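Open day at the Jokirik furniture workshop, 19/04/2026

I have wanted to see inside Jokirik for ages, and the open day did not disappoint! Ziad Fakhoury took us upstairs first, to the finishing room, where the light is lovely and the tabletops are so shiny you want to touch all of them (please don't).

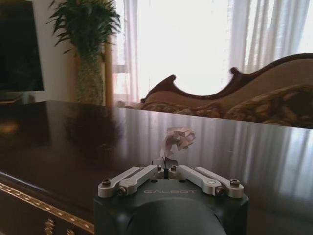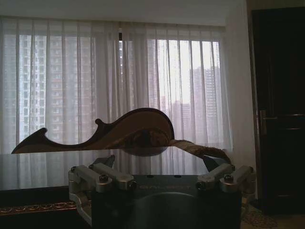
Crumpled tissue paper first, then the carved wood with its twisted tan strand, each on a dark, glossy top.

The carving room

Downstairs it smells of wax and sawdust. I loved the scroll shapes best, and Ziad let two of us try a gouge on a scrap board. Mine looks like a potato. He has pattern drawers along one wall, 900 templates in all, and he pulled out number 1541 (the numbering skips, don't ask) to show us how a curve gets redrawn before anyone cuts it.

Getting there

Take the bus to Van Damme and walk up past the Kokix store. Tours leave at 2 and 4, and I'd pick the earlier one, the later group was packed. Coffee was free, the almond cake was gone by the time I found it. They open again in May and I'm already going back with my sister.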